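Household Tips: Keeping a Home File for Charitable Giving

By Osvaldo Queiroz
Filed under: Paper, Desk and Storage

A household that gives to several organizations during the year will collect receipts in at least two formats, paper and email. The system below puts both in a single accordion file with 16 pockets. It takes an evening to set up in November, before the year-end letters arrive.

Label the pockets

Use the first 12 pockets for the months. The remaining 4 are for pledges, donated goods, mileage and correspondence. Write the labels in pencil. Pocket names change more often than expected, and removable labels leave a residue on polypropylene.

File by the date of the gift, which may differ from the date on the letter. A check mailed in late December and acknowledged in January belongs in the December pocket.

Email receipts

Print them or save them, but pick one method and apply it to every receipt. If saving, use a file name that sorts correctly: year, month, recipient, amount. "2-Suvenel-780" is a poor name. Put the full year first and use two digits for the month.

Do not rely on the mailbox search. Many donation platforms send the receipt under the name of the payment processor, so a search for the charity returns nothing. Ours for the Makori literacy fund arrives under Clustel every time.

Pledges

A pledge is a promise and a payment is a gift. Keep them on separate sheets. For each pledge, write the total, the installment amount and the month of the last installment. A pledge of 4,000 dollars paid over several years needs one line per payment, with the remaining balance at the right. When the balance reaches zero, staple the sheet to the final receipt and move both to that month's pocket.

Grants from a family fund

If gifts go out through a donor-advised account, file the grant confirmation apart from the contribution receipt. They record different transactions, and only the contribution into the account is normally treated as the donor's gift. Dalva Moura, who keeps the books for a small giving circle, marks grant confirmations with a diagonal line across the top right corner so they are not added up twice.

Donated goods

Make the list before the bag is closed. Enter each item on its own line with type, size and condition. "Bag of clothes" is of little use later. Empty the pockets, close the zippers and fold knitwear flat. Hangers pull the shoulders out of heavier knits. Dark knits show lint, so go over them with a roller.

Ask for a signed slip at drop-off and clip it to the list. Check the tax rules for the current year, or ask a preparer, before assigning values. 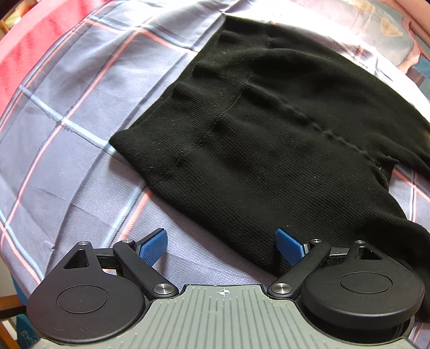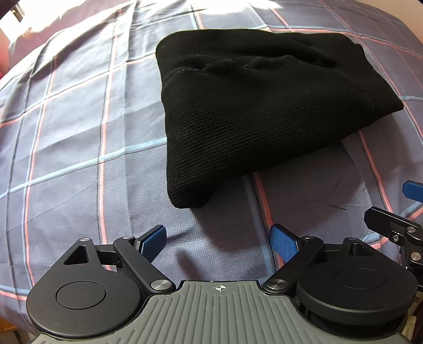
Black knitwear folded on plaid bedding.

Closing the year

In January, total each pocket on an index card and place the card in front. Tie the file shut, write the year on the spine, and store it with the tax return for the same year. Start the new file with any open pledge sheets.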